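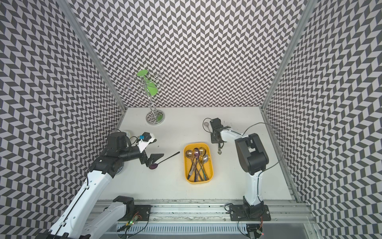

**Figure 2.** Zigzag in dark gray and white, built from parallelograms and repeated on three walls.

### 4.2 What people call a zigzag

The trade has a settled answer to the question of what a chevron is. The ends of each piece are cut at an angle, the pieces meet point to point, and the joins line up in a straight seam. Herringbone uses plain rectangles, laid so that the end of one butts against the side of the next, which gives the broken, stepped look familiar from tweed jackets and expensive restaurant floors. Parquet fitters learn the difference in their first week and spend the rest of their careers explaining it to clients who nod and then order the other one.

Our 80 respondents did not share the trade's confidence. Shown the printed swatches one at a time and asked to name each pattern in their own words, they reached for "zigzag" first and most often, whatever was on the card. "Chevron" came next. "Herringbone" was used freely for both of the patterns it might describe and for several it could not, including a plain diagonal stripe. One respondent used it for the tablecloth.

We had expected the parallelogram patterns, of the kind in Figure 2, to be the easy ones. The pieces are slanted, the contrast is strong, and a reader of any flooring catalog would have the word ready. Yet 55 respondents gave a name other than chevron. Some of these answers were reasonable ("zigzags," "arrows"), some were loyal to a particular household object ("my aunt's bath mat"), and a few described a feeling. "Loud" was recorded as a pattern name, under protest from the first coder, who has asked that the protest appear in print.

Color had more influence on naming than geometry did, a result that will surprise no one who has sold wallpaper. The same outline printed in cream and beige drew "herringbone" from people who had called it "zigzag" in black and white ten minutes earlier. When the two cards were laid side by side, most respondents defended both answers. The defense usually rested on mood. Herringbone, we were told, is quieter. Several people said it was "more of a winter thing," and pressing them on this was unproductive.

Scale mattered too, in a less orderly way. Small repeats were named after cloth and large repeats after floors or road signs. The middle sizes, where the manufacturers do most of their business, were named after nothing in particular and had the longest silences in the recordings. Kusuma's transcripts mark these as pauses. Listening to them again, we would be inclined to mark them as suffering.

### 4.3 The catalogs are no help

It would be convenient to blame the public, so we checked the catalogs. The Fekix wallcoverings range sells a product called Herringbone Grand whose pieces are mitered and meet at a point, making it a chevron by any definition we could find, including the one on page four of the same catalog. Adeyemi avoids the problem by naming every pattern after a river. The Lillevton showroom labels its samples by number, and its staff, when asked, called the relevant one "the pointy one." This was the most consistent usage in the study.

The heraldic literature offers a firmer footing, and we consulted it with some hope. In heraldry a chevron is a single inverted V on a shield. A row of them joined end to end is something else, with its own name and its own quarrels. Applied strictly, this would leave nearly every chevron wallpaper on the market misnamed, and we do not propose to be the ones to write to the manufacturers.

### 4.4 Coding disagreements

Answers were coded independently by 2 readers, the second being Kurniawati Kusuma, whose training is in linguistics and who therefore had no opinion about floors at the outset. She has several now. Disagreements were settled by discussion, except in the case of "zigzaggy herringbone," which was discussed at length and then given a category of its own. It has one member.

A more serious difficulty is that the Susurberg interviews were held in a hallway with a patterned runner, which respondents could see while they were answering. At least one named the runner in place of the card. We have kept these answers in the main analysis, since removing them changes nothing in the ordering of the terms, and we report them separately in the appendix for readers who feel strongly about runners.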